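Dark plank walls with a pale floor — too much?

estar_738
Thinking of the Shimada planks in the dark reddish one for my box room, staggered like brickwork. Floor stays light.
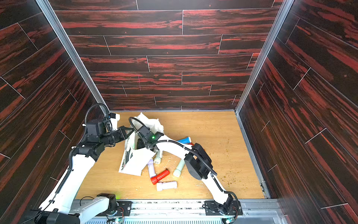
Dark planks, honey floor, paper bag on it

vemeo5
Love it! The red streaks are gorgeous against that floor.

ara1032
Sorry, disagree. Three walls of it is heavy — I'd do the back one only.

estar_738
Hmm. Might order 2 packs and try the back wall first.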